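Produce display stand

A produce display stand is a piece of store furniture used to hold fruit and vegetables where shoppers can see and pick them up. It is also called a produce rack, a greengrocer's stand or, in older trade catalogs, a vegetable bench. The usual form has a row of shallow bins that slope down toward the aisle, often with one or more shelves above. Stands of this kind are found in supermarkets, corner groceries, farm shops and covered markets, and in training rooms, showrooms and play stores, where they are commonly filled with artificial produce.

Construction

Most stands are made of wood, metal or both. In mixed construction the metal forms the uprights, brackets and main frame, and the wood forms the bins, the shelf and the front of the base. Light wood with a clear finish or no visible finish has become common in small stores, where it suggests the crates in which produce was once sold. Dark metal is often chosen for the frame to go with it.

The bins are shallow so that goods at the bottom are not crushed. They tilt toward the shopper, and a front lip keeps round items from rolling out. Dividers may be fixed or loose. With loose dividers a bin can be split between two kinds of produce when there is not enough of either one to fill it. 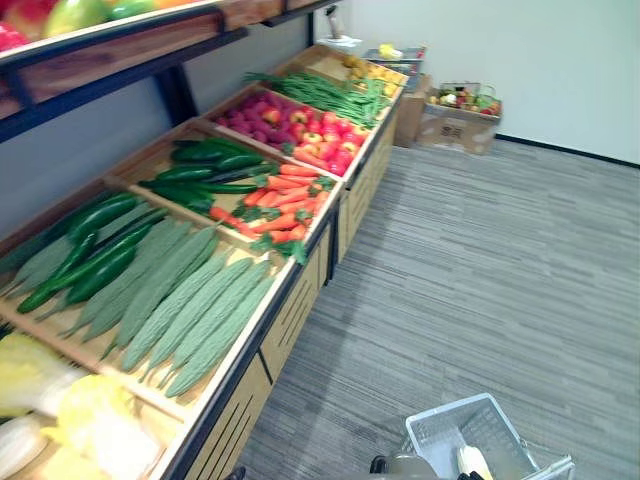 The upper shelf is narrower than the bins on most models, which leaves the lower goods in reach and keeps them from being shaded too heavily. It is generally used for round fruit. The Sureck pattern, sold to small grocers in kit form, puts the front lip of the lower bins 31 inches from the floor and the shelf 46 inches from the floor. Other makers use similar heights. A lower version for children's play stores has no upper shelf.

The base may be open or closed. A closed base has doors or fixed panels and can be used to store bags, spare dividers and cleaning supplies. Slatted fronts let air pass through and are easier to wipe than baskets or open wire. On uneven floors the stand is leveled with screw feet or thin shims.

Arrangement

Produce is normally grouped by shape and handling as well as by kind. Long vegetables such as bitter melons, cucumbers, green beans and green onions are laid parallel to each other. Bunched carrots are placed with the leafy tops toward the lip or turned in alternate directions, which makes the pile lie flatter. Heads of napa cabbage are stood up or leaned against one another, usually at the end of a row where their weight does not press on softer goods.

Small round items, among them plums, radishes and small potatoes, are packed closely and need the deepest lips. Apples are often sorted so that the blush side faces out. Color is a common guide in setting the order: a green vegetable between an orange one and a red one makes the edges of each bin easier to see from a distance.

Floor clearance

Space is left on the aisle side for baskets, carts and cleaning machines. Store planners treat the strip of floor in front of the stand as part of the fixture, and a stand with a closed base is set so that its panels are not struck by passing equipment. In small rooms the clearance is sometimes taken from the end of the row instead, and the last bin is left off.
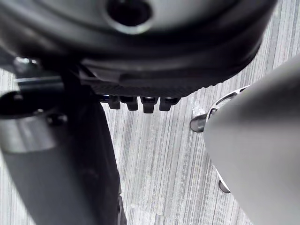

Dark gray housing with the floor visible below it, with a textured band and four small tabs along its underside.

Artificial produce

Stands that are not used for selling are often filled with imitation fruit and vegetables. These are made of foam, hard or soft plastic, wax, or papier-mâché. Foam pieces are light and can stay in place on a steep bin with little support. Soft plastic is heavier and is used for leafy goods, including napa cabbage and the tops of carrots. Better sets include variations in size and color within each kind, so that a bin of apples does not look uniform.

Artificial pieces collect dust in ridges and between leaves. They are cleaned with a dry brush or with mild soap and water, then dried before being put back. Prolonged sunlight fades red and pink pieces sooner than green ones. The supplier Atinga lists 2,050 separate pieces in its catalog, most of them sold by the dozen.

Use with baskets

Shoppers usually carry produce from the stand in a hand basket, or place it in a bag first and then in a basket or cart. Hand baskets are commonly made of plastic with perforated sides, which keep the weight down and let water drain. The handles are plastic or metal. Large items such as cabbage are best placed first, with smaller or softer goods on top. 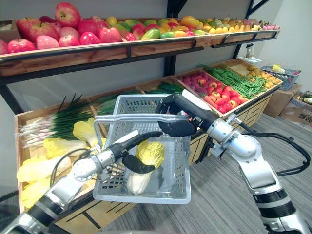 Baskets are also used for overflow stock. A basket set beside the end of a stand can hold one kind of produce that does not fit in the row, and cartons may be kept on the floor nearby during restocking. In busy stores the cartons are moved before opening time to keep the aisle clear.

Care

Wooden bins are emptied and wiped on a regular schedule. Standing water is removed promptly, as it stains unfinished wood and raises the grain. Liners of paper, mat or thin foam are used under wet vegetables. Metal brackets are checked for loose screws when the shelf is empty, and worn lips are sanded or replaced.

See also

Grocery store
Market stall
Shopping basket
Store fixture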